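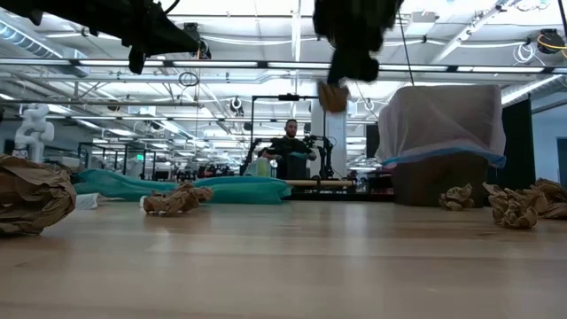 Crumpled brown paper on a wooden tabletop.

Home Routes Bookings Set-Up Guide Contact

Section 8: Setting up a group walk in Plirudden

This section is for trip leaders who already have a Plirudden login. It covers making a booking sheet for a guided walk on the Donside trail and sending it to your group.

1. Sign in and open Trips. Select New Group Walk.

2. Choose the start point. The Donside trail can be walked from either end, but the bus only meets groups at the Danisis end.

3. Enter the number of walkers. Count the guides too. Groups of more than eight need a second guide, and the sheet will not save without one.

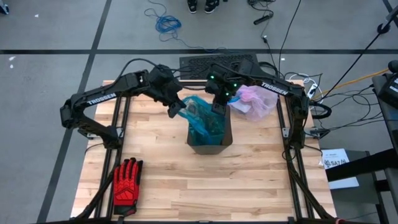

4. Fill in the packing list. The default list has boots, a rain jacket, a water bottle, a headlamp and lunch for one day. You can add up to 408 characters of your own notes. Ask each walker to carry a thin plastic bag like the translucent teal one in the picture, folded into a side pocket, for wrappers and fruit peel. There are no trash cans between the trailhead and the Mohammadi hut.

Note: The highest point on the trail is 2,297 meters. If anyone in the group has not walked at this height before, tick Slow Start. This moves the departure one hour earlier 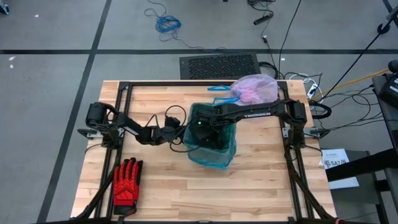
and adds a rest stop at the lower spring. The hut is told of the change by message, so you do not have to call them. Lunch times on the sheet do not move — edit those by hand.

5. Set the deposit. It is 400 per group and is taken when the sheet is sent. The balance is paid at the hut, in cash only.

Caution: Once the deposit is taken, the date cannot be changed in Plirudden. Write to Shona Katene at the bookings desk instead and give the sheet number. 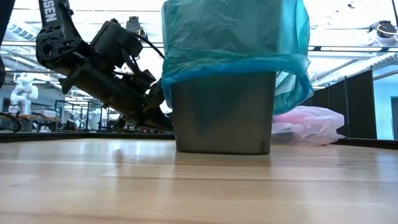
6. Send the sheet. Select Send to Group. Each walker gets a link and must confirm their own name and emergency contact. Names left unconfirmed show in red.

7. Print one copy for the lead guide. Phone signal is poor past the second bridge. Tayla Ruddock keeps blank sheets at the Danisis office if your printer is out of use.

Note: Walks before the end of March may be moved to the lower path if there is snow. The new route appears on the sheet under Changes.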